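Filed under: Kitchen & Table > Serving Pieces
2 min read

Cream plastic tray or a real board for Sunday lunch?

Narkow_Nell
My sister swears by plastic trays for carrying food out and leaving them on the table. I'm not convinced. It's the cream one with the bear drawing, on the mauve-brown cloth. Cost me 5 bucks at Lullon. Does it look okay to anybody, or does it look like a kid's lunch?
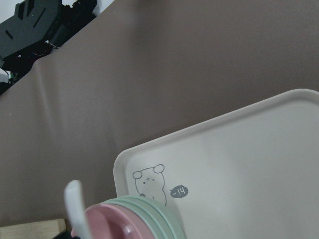 Re: Cream plastic tray or a real board

grenix80
Kid's lunch. Sorry. And a cloth that size will need ironing every time – I can see the creases from my couch.

Ataahua Hollis
Disagree with grenix. The raised rim is worth more than looks. Boards have no rim and grapes roll. I've had a tray like that since February and it still wipes clean.

Narkow_Nell
One month of wiping doesn't prove much. Mine from Ninh was "stain proof" too, until curry. Other setup, same place:

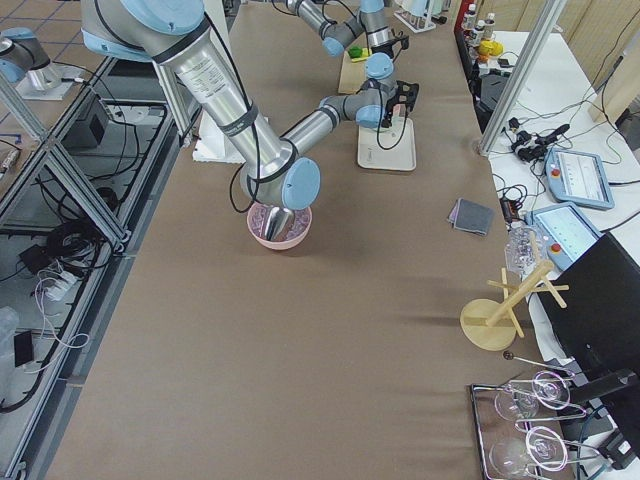 grenix80
Paper beats cloth for any meal with sauce, and I'll die on that hill. A roll from the hardware store costs next to nothing and you throw it out after. The brown also makes that pale pink bowl look better than it would on the mauve. I'd still lose the white plate and bring the light wooden board up front.

Ataahua Hollis
Throwing out a table's worth of paper every Sunday is a strange way to save money. A decent cloth is 40 dollars and lasts years.

Narkow_Nell
If it survives the curry. I'll try the paper once, but I doubt my sister will give up the bear.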